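Keep the Slow Ones

Every group I know that collects demonstrations for robots has a rule for what gets thrown out. The rule is usually written early, by someone tired, and it usually says that anything over a certain length or with a visible fumble goes in the discard folder. I wrote one like that myself at Fallmont. I now think it did us more harm than any bug in the software.

Our task at the time was plain enough: candy packets and a paper gift bag. The operators drove the arms by hand, one run after another, and each run was saved as an example for the model to copy. By January we had recorded 2,921 runs and kept 1,398 of them. I was proud of that ratio. I thought it showed standards.
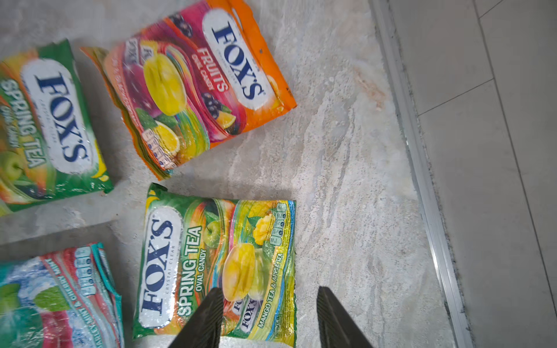 Fox's packets on the floor, from the wrist camera.

What it showed was that I had cut away most of the situations the robot would later find itself in. A kept run was one where the fingers came down in the right place the first time. A discarded run was one where they came down slightly off and the operator had to back up and go again. The model trained on the kept runs did fine until its first small mistake, and then it had no idea what to do. It had never been shown anyone recovering.

Urs Gruber, who ran the sessions, argued against my rule from the start. His view was that the operators are the only people in the building who know how to get out of trouble, and that I was paying them for a skill and then deleting it. I told him we needed clean data. He asked me who was going to clean up for the robot.
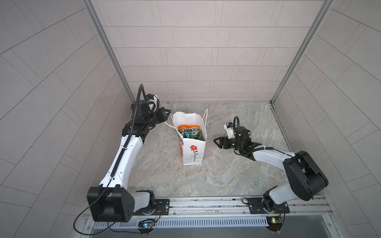

Scoring is where the argument gets practical. If a project pays by the accepted run, operators learn quickly to set up runs that will be accepted. Give them a white paper bag like ours, with thin string handles that go wherever they like, and they will quietly straighten it before they press record. I don't blame them. Dale Dhillon at Perkent pays by the hour for this reason, and his starting positions are noticeably messier than ours were. His models also cope better with a mess.

There is a fair objection. Some runs really are bad. An operator gets distracted, or the arm loses its connection, or a person tries the same failed grasp 13 times out of stubbornness. A model that copies those will learn to dither. I accept that, and I would still remove them. But it takes someone watching the run to tell a stubborn operator from a patient one, and a time limit can't do it. 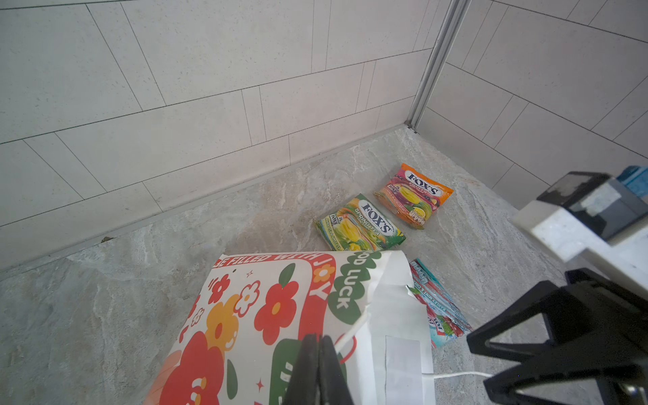 So the cost is in the reviewing. When we finally went back through the discard folder, it took two people around 5 weeks. They marked the point where each run went wrong and the point where it was put right, if it was. Plenty of runs turned out to be usable from the second point on, and many were usable whole. We retrained with them included, and the arms began to try again after a miss. They are slower on average now, and I have had to explain that to people who only look at the average.

If you are starting a collection this year, I would write no length rule at all for the first month. Save everything, label the fumbles as fumbles, and decide later. Disk space is cheap compared with asking an operator to come back and make the same mistake on purpose, which we also tried, and which looked fake in every single run.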